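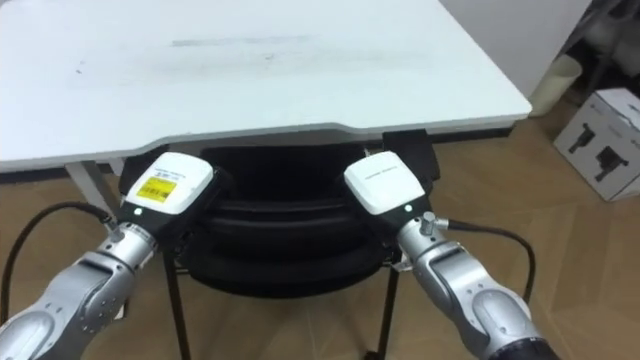
Stastau, April

Okay, so the desk finally has a chair that fits under it, and I'm way more pleased about this than a grown woman should be. Black, padded back with those stitched ridges running across it, skinny metal legs. I pushed it in, stood back, pulled it out, pushed it in again. The tabletop has that shallow dip along the front, and the chair tucks right in under there like they were sold together (they were not, the table was from Doolan and the chair was from Saskia's cousin's garage sale, 16 dollars and a bag of lemons).

The table is still grubby, I'll admit. There's a long gray smudge near the middle that I've been at with dish soap, baking soda and then that pink paste Lorraine swears by, and it's still there. Also a few little dark specks over on the left. Ink? Coffee? I've decided I don't care. Well, I care a little. Rhea says put a plant on it, but then I'd have a plant in the middle of my desk, and I know myself, there'd be dirt everywhere by the weekend.

The floor looks so good though! I forget about it for weeks and then I move one thing and there it is, all that light brown parquet. Tatsuya came by to look at the squeaky plank by the door and told me not to mop it so wet. So now I have a special flat mop and a special spray and I feel like a person with a house.

Worried about scratches from the chair legs, obviously. Got felt pads in a pack of 13, who sells 13 of anything, and I need four, so the rest went in the drawer with the batteries and the takeout menus. Haven't stuck them on yet. Tomorrow.

Delwyn called around lunch and I told him the whole chair story and he was very quiet and then said "so it's a chair." Yes, Delwyn. He's coming for dinner at the end of the month and he can sit on the floor.

What else. I banged my knee on the black bracket thing under the right side of the table, same knee as last time. It's going purple. I need to learn to come in from the left or just slow down.

Lorraine wants the folding table back for her quilting people, so I have to get it down the stairs somehow, and I still owe Saskia a thank you for the garage sale tip. Banana bread maybe, if the bananas hold out. They're pretty spotty already. Going to bed, it's past eleven and I haven't even washed the rice pot.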